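Home | Products | Floor Care | Samples | Contact

Ekell Matt Floor Coating, Pale Gray

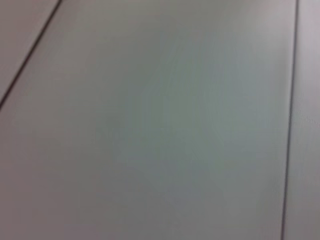 Pale gray surface with dark seam lines, close view.

Share 10 | Comments 2

Ekell Matt is a water-based coating for indoor floors and other flat indoor surfaces which are walked on or used every day. It is made for concrete, cement screed, fiber cement panels and sanded wood. The finish is smooth and without shine. It comes as a two-part product: the base in the large can and the hardener in the small bottle, packed together in one carton.

We developed this coating in our workshop at Fotholm for customers who wanted a quiet floor color and who did not want to use a product with a strong smell inside the house. Many of them have an old utility room or a hallway where people must pass every day, so the room can not stay closed for a week. For this reason we paid much attention to the drying time and to the repair of small damages.

What is in the carton

Base in pale gray, hardener, one wooden stirring stick, one pair of gloves and a printed instruction sheet. The roller is not included. We recommend a short-pile roller for smooth surfaces, and a flat brush for the edges and the corners. A long-pile roller leaves a texture which some customers like, but then the coating is thicker in some places and dries slower.

Which surface is suitable

The surface must be dry, clean and firm. Old paint can stay if it holds well. To test this, press a piece of strong tape on the old paint and pull it off quickly. If paint comes away with the tape, the old layer has to be sanded down in the full area. Wax, oil and silicone must be removed completely.

Fresh concrete should be fully cured before coating. Please ask the supplier of the concrete for the curing time, it is different from one mix to another. On ceramic tiles you need the Iltham primer first. We do not recommend the coating for terraces, garage floors with hot tires, showers, or any place where water stands.

Panels and joints

On panel floors you have two possibilities. You can fill the joints and sand them flush, then the floor will look like one piece. Or you can leave the joints open and coat every panel separately, so the lines stay visible. For the second way, please do not let the coating run into the joint. Put a thin tape along both edges and remove it while the coating is still soft. When the coating has become hard, the tape will tear and the edge will not be clean.

Movement joints must never be closed with the coating. It is hard after curing and it will crack there.

How to apply

1. Vacuum the floor two times, the second time shortly before you begin.
2. Stir the base slowly until no pigment is left on the bottom of the can.
3. Add all of the hardener and stir again for 2 minutes. Do not divide the portions by eye.
4. Cut in the edges with the brush, then roll in one direction.
5. Let the first coat dry overnight.
6. Sand lightly, remove the dust and apply the second coat in the other direction.

The mixed product must be used the same day. Please do not add water to make it last longer. If the product becomes thick in the can, it is too late for it, also when it still looks usable.

Keep the room temperature above 10 °C during the work and during the following night. Open a window, but avoid a strong draft over the fresh floor. Under floor heating must be switched off the day before and can be switched on again slowly after the coating is cured.

Coverage

One carton is enough for 25 square meters in one coat on a smooth surface. Rough screed takes more. If you need several cartons for one room, please order them together and compare the batch number on the lid. Small differences between batches are possible, and on a pale gray they can be noticed in side light.

Cleaning and repair

Wait one week before the first wet cleaning. After this, warm water with a little neutral soap is sufficient. The Assefa floor pads in soft quality can be used, the hard ones will scratch. Please put felt under chairs and do not pull heavy furniture over the floor.

Small scratches can be sanded by hand and coated again with a small brush. The repaired place is a little more matt in the beginning and becomes similar with use.

About the color

Pale gray is a neutral tone with a very small part of warm pigment. In a north room it looks cooler. Screens show colors in different ways, so we advise to order the hand-painted sample card and put it flat on the floor, not against the wall. A darker gray is planned for July.

Questions before ordering

Deepika Iyer answers technical questions by e-mail in English and German. Please write to her which surface you have, how old it is, and what was on it before. A photo taken in daylight is helpful.

Page updated 27 Apr 2023

Related products
Iltham Primer for Tiles
Ekell Matt Floor Coating, Sand
Ekell Joint Filler, Fine
Assefa Floor Pads, Soft
Short-Pile Roller Set
Sample Card, Hand-Painted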